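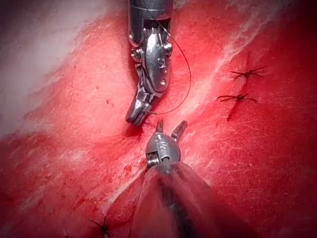
Suturing Examples Working Group – Minutes, July

Welcome and last month's notes

The group met at 2 in the big room at Ondlow, with the El Khatib side joining by phone, and it was good to hear everyone on one call again. Last month's notes were accepted with one small fix to the spelling of Cloltden.

Collecting examples

We had a long and friendly talk about what the learning system still needs. The target stays at 1,000 examples, each one running from picking up the thread to the finished knot. The Cloltden team asked that clumsy tries be kept and labeled as such, and after some back and forth everyone came around to that. Wrist views from both arms will be saved together – no more separate folders, please!

We then looked at the stitching itself, with the left jaws closed and the right ones open over the incision, and agreed that loose thread lying across the tissue deserves a label of its own.

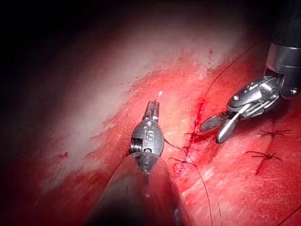 Labels and storage

Cover will hold the label list from now on. El Khatib kindly offered to write up the wording for thread, knot and jaw, and to send it to both teams before the next session.

Next meeting

Same room, same time, in August. Closed at 6.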